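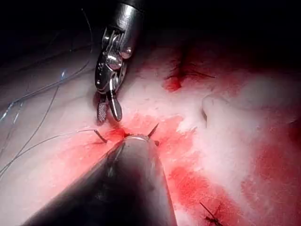
Figure 1. Serrated-jaw grasper (top) and second instrument at the curved needle. Earlier suture knots at right.

Harura Shared Workshop - Needle Driver Build Group
Minutes of the April meeting

Present: Henrike Ehlers (chair), Fletcher Katene, Ona Jankauskaitė (minutes)
Apologies: Rüdiger Voß
Meeting opened 18:10 in the back bay.

1. Previous minutes
Accepted with one correction: the cable order was 18 metres, not 10.

2. Wrist joint
Fletcher is rebuilding our bench wrist with stacked pulleys and linkage plates, using Figure 1 as the reference for general layout. The pulleys are to be turned from aluminium on the small lathe. The current printed set has ovalised at the bores and backlash at the jaw is now 10 degrees. Henrike asked whether bushings would be cheaper. Fletcher to price both.

3. Jaws
Figure 1 shows a cross-hatched gripping face on the left jaw and a smoother, rounded right jaw. Agreed to cut one serrated and one smooth jaw for the next test piece. Serration pitch left open until Rüdiger can comment. The needle rotated in our smooth pair at every load tried.

4. Needle path
Ona noted that the middle of the needle is under the surface in Figure 1, with both points exposed and the large shaft covering the entry area. Our overhead camera will have the same occlusion. Options are a second camera at 31 degrees or estimating the arc from the two exposed points. Second camera preferred - the mount already exists. Suture slack is not modelled in the controller at present and stays out of scope for this version.

5. Controller
Trevo board resets when all motors home together. Supply sag suspected. Fletcher to log the rail voltage before anything is replaced. Encoder offset stored as 1235 counts; label the motor accordingly.

6. Workshop
Silicone pads only on the shared benches. Sharps go in the yellow tub, including bent needles.

Actions
FK: pulley and bushing prices; voltage log.
OJ: fit second camera, recalibrate.
HE: send jaw drawings to RV.

Meeting closed 19:25.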